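Mug tree or hooks? Tiny kitchen, need opinions

tapiakitchen
OK so our counter is tiny and I have to pick a lane. I've got a wooden mug tree and a wooden dish rack sitting out full time, and my sister says both should go and the mugs should hang on hooks under the cabinet. We rent, so drilling makes me nervous. Thoughts?

hokel_13
Hooks, every time! I put up 5 of the stick-on kind and got half my counter back. Mug trees are just a place for mugs to get dusty.

pudding_lid
Stick-on hooks dropped my favorite mug on a Tuesday at breakfast, so no thank you. Keep the tree. If your mugs get dusty you aren't drinking enough coffee lol

hokel_13
Did you wipe the wall down first? Mine have held fine.

pudding_lid
Yes I wiped the wall down first.

tritinton
I'm with pudding on the tree, but I'd only keep a couple of mugs on it and put the rest away (a full one gets tippy). Plates stay upright in the rack, the toaster oven goes to the back, and small junk goes in a drawer. My drawer's a mess but it shuts! 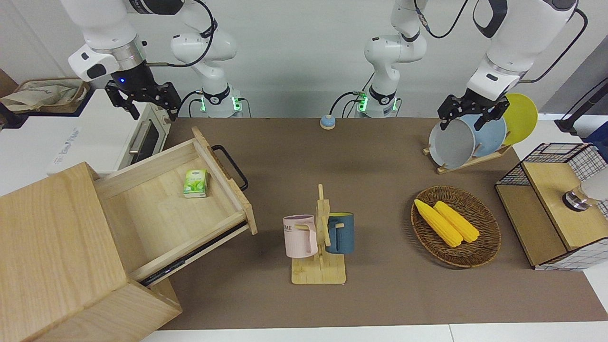
Mug tree up front, plate rack on the right, tissues in the drawer.

tapiakitchen
Ooh, I like the pink and the teal together. Is that a bell at the back??

tritinton
Yep, a tap bell. Dinner's ready, ding.

hokel_13
Still say hooks.

Related threads
Best drawer liners for under 13 bucks
Toaster oven on the counter or on a shelf?
Pudus dish rack, anyone tried it?
How many mugs is too many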